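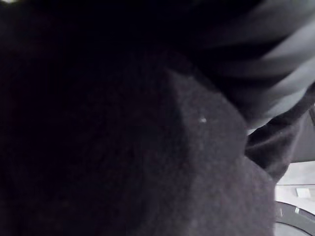 Fledside laundry arm – frequently asked questions

What is Fledside?
A sorting and folding arm we are building in a shared workshop. It takes clothes from a pile one at a time and lays them out for folding. The control code is called Jistine.

Do I need a workshop to build one?
No. The base clamps to a kitchen table. You need a drill, a soldering iron and a 3D printer, or access to one.

What does it cost?
Our parts came to 800 dollars. The second build came in at 400, mostly by reusing motors.

Why a wrist camera instead of one overhead?
An overhead camera loses the garment once the gripper is in the pile. At the wrist you get cloth very close up, often dark, and Jistine has to work from texture and edges.

Which clothes are hardest?
Black fleece. It soaks up light and gives the software little to hold on to. Stripes are fine at rest but smear when the arm moves, so slow the approach.

What does it look for?
Seams first. A thick overlock seam catches light along its loops and gives a direction to follow. Ribbed cuffs and metal eyelets are useful too – drawstrings less so. 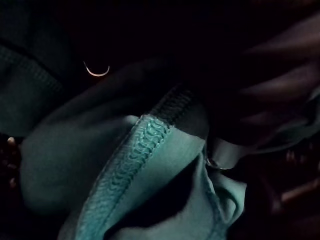 Jairo Urrego writes that on his build, seams alone sent the gripper into pocket openings, and that he had to add a depth check before every grasp. We have merged his change. It is on by default from version 4.

Can I use my own gripper?
Yes, if it opens to at least 77 mm. The Niazi mount fits most hobby servos.

Where do I report a problem?
Use the Plindness forum, and attach the log file.

Last updated 12/03/2020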